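# Robot club, February update

Quick one tonight, I have a lab report due and haven't started it. But people keep asking what we do in there so.

Short version - our team (Team Vedora, long story, it was a typo on the sign-up form and it stuck) is entering the sorting challenge at the Drelurero student meet in spring. You get two arms, a table, some soft blocks and a box. Arms put the blocks in the box. Sounds like nothing. It is not nothing.

Budget is $598 for the whole year and we've already spent 295 of it, mostly on servos and the spool of filament that got damp. So everything else is whatever is lying around in the club room. Including the box, which used to hold something way more expensive than anything we own.

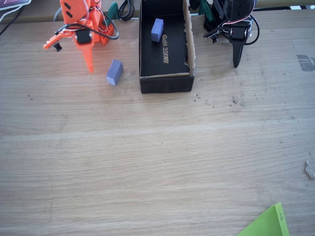 Scoring is what I've been stuck on all week. The rules give you points per block that ends up in the box and stays in it, and you lose points if you shove the box or knock a block off the table. So the question is which arm goes first. Our plan says one block at a time, start with the easy one. At this stage, one foam block in the box and one still standing on its end on the wood to the left, the orange arm is the obvious pick, it's on that side already. The black arm would have to reach across the box to get there and I don't trust our code with that. At all. Last month we had both arms go for the same block and spent an hour untangling wires.

So the rule now: each arm owns a side. Left side orange, right side black, no exceptions, and if a block rolls over to the other side it's the other arm's problem. Very simple. Took us three meetings to agree on it.

Things that ate time this month, in no order:

- gripper fingers. We printed them too fat, then too thin, then ok
- the Ngcobo script (our control script, named after the folder it lives in, don't ask). It crashed if you started the black arm first. Fixed, I think??
- zeroing the servos. Every. single. time.
- table crumbs. Someone please stop eating chips over the practice table

Foam is harder than I expected btw. It squishes, so "closed" isn't really a number any more. Too loose and it slides out, too tight and it squirts off sideways like a bar of soap. We had hard plastic cubes in the fall and the grip setting was basically done in a day. With foam we're still changing it every meeting.

And the angle matters a lot. Coming in square to the block is fine, coming in at a corner you mostly just push it around the table. The fix is to turn the wrist before going down, which means the code has to know how the block is lying, which means more code. Which means me, apparantly.

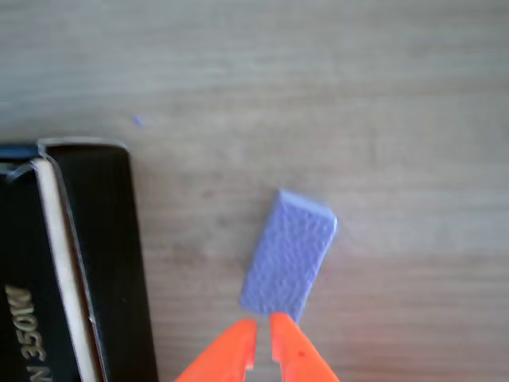
*Orange gripper, open, right up against a block that's lying at an angle. The corner problem.*

What we're doing about it: logging every practice run in a spreadsheet. Block flat or standing, straight or crooked, which arm, did it make it. Goal is 100 runs before the end of the month. We are at 20. I know. It's slow with only the evening slot, and half of that is set up and pack down.

If you're on the team and reading this - please fill in the notes column. "bad" is not a note. Say if it slipped or missed or if the script froze, those are three different fixes and I can't tell them apart from "bad".

Also still deciding on the second entry. Voseo is the other challenge at the same meet, it's line drawing with one arm, and a few people want to do both. I'm not against it but we have one working laptop and not much money left. My vote is finish sorting first, look at Voseo in the summer. We'll talk about it at the next meeting, come with opinions.

New people still welcome, you don't need to know how to code. We need someone who's good with a screwdriver and someone who'll read the rule book all the way thru, I only made it to the scoring section.

Ok lab report. Will post the wrist code when it stops being embarassing.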